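Handout 6: Notes for the Demonstration Visit, Ornudero Lab, Masalbridge

Read before the visit on 3rd December. Bring this sheet with you. Section 5 is the part you will be asked to write up.

1. What the visit covers

The demonstration shows a two-finger gripper working on cloth. Earlier handouts dealt with rigid parts: blocks, brackets, bottle caps. For those, a grasp can be planned from a known shape and a known pose. Cloth has no fixed pose. A shirt dropped twice on the same table lands in two different shapes, and it changes shape again as soon as a finger touches it. The methods from Handout 4 (antipodal grasps, force closure) apply only locally, at the fold or edge being pinched.

The session has two parts. In the first, an operator drives the arm by hand control and the motion is recorded. In the second, a policy trained on such recordings drives the arm alone. Watch both parts with the same questions in mind.

2. Terms used by the lab staff

Episode: one recorded attempt, from the start pose to the release of the cloth or the operator's stop signal.

Approach: motion of the open gripper toward the cloth, before contact.

Pinch: closing on a single layer or a fold. A pinch that takes in more layers than intended is logged as a multi-layer grasp and is counted separately.

Push contact: a fingertip presses on the cloth without closing. It may be intended (to raise a fold) or not.

Regrasp: release followed by a second pinch within the same episode.

3. The task and the data

The task is called edge pickup. The cloth starts crumpled on a light surface. The arm must take hold of it near an edge, lift it clear and lay it down with that edge facing the operator. Flat folding is a later stage and will not be shown.

The current set holds 2,169 episodes. Of these, 176 are held back for testing and are never used in training. The recording rig was built by Wostex and the control software comes from Foulkes; you do not need the details of either for the write-up. Each episode stores joint positions, gripper opening and the camera views. There is no force sensor at the fingertips. Contact has to be inferred from the images and from the difference between commanded and measured opening.

Operators record in blocks of around 200 episodes. The cloth is dropped again between episodes so that the starting shape varies.

4. Contact with the cloth

Three properties of the fingertip matter most: friction, thickness and compliance. High friction holds a thin layer with little closing force, but it also drags the cloth during approach. A thick tip is harder to slide under an edge. A compliant tip tolerates errors in height, and it hides small contact forces from the position measurement.

Approach direction matters as well. With a low, nearly horizontal approach, the lower finger reaches the cloth first while the upper finger stays clear.
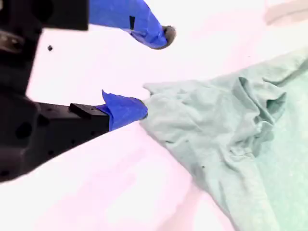 The cloth can respond to first contact in several ways. It may slide away as a whole, buckle into a new fold ahead of the tip, or stay put while the tip rides over or under it. Which one happens depends on the friction between cloth and table compared with the friction between cloth and finger, and on how much slack lies behind the contact point. Only the second and third responses leave something to close on. Sliding uses up travel, and the arm can run out of reach before a pinch is possible.

Under hand control, the operator corrects for sliding by stopping and lifting the tip slightly. Look for whether the policy does the same.

5. Write-up

Length: one page, plus one sketch. Due at the first class after the visit.

a. Choose one episode from each part of the session. For each, give the order of events using the terms in section 2.
b. Sketch the gripper and cloth from the side at first contact. Mark the directions of the friction forces on the cloth.
c. On the test set, the policy made a clean edge pickup in 87 episodes. Express this as a success rate and state what else you would need to know before comparing it with the operators.
d. Suggest one change to the fingertip and one change to the recording procedure. State the expected effect of each on multi-layer grasps.

Stay behind the floor line while the arm is powered. Questions to the operator should wait until the end of an episode.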